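From: Marow
To: teleop-list
Date: Sunday, November 27, 2022
Subject: Re: [teleop] glove demos, how many is enough

Oston wrote:
> We recorded 2000 episodes of the sorting task and the policy still
> dithers over the fruit. Do we need more data or better operators?

Better operators, and I say that as one of the bad ones. I went back through our July set, 3427 episodes, and you can tell who was driving from the thumb alone. Mine sticks out like I'm hitching a ride. The policy has learned this from me faithfully. It has learned very little else.

Our layout is probably close to yours: two baskets, "fruits" written on the table by the left one, and an apple, a banana and a roll of tape between them. 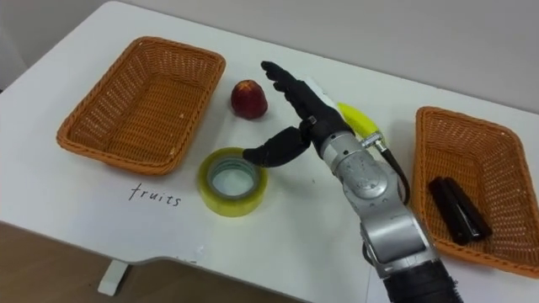
Rizk wrote back off-list that the dithering is in the demos, and that if the operator hovers for a second deciding which thing to grab, the robot will hover too, forever, with great conviction. Decide before you put the glove on, was the advice.

So I tried it. I threw out every episode with a long pause before the first grasp, then recorded 58 new ones with the order of objects settled in advance. Retrained overnight. It still fumbles the tape — so do I, through the glove — but it goes for the apple like it means it.

Oston, can you plot time to first grasp per operator? Marix has a script for this, 11 lines, no comments, works fine. I'll send it along once I find which laptop it's on.

Marow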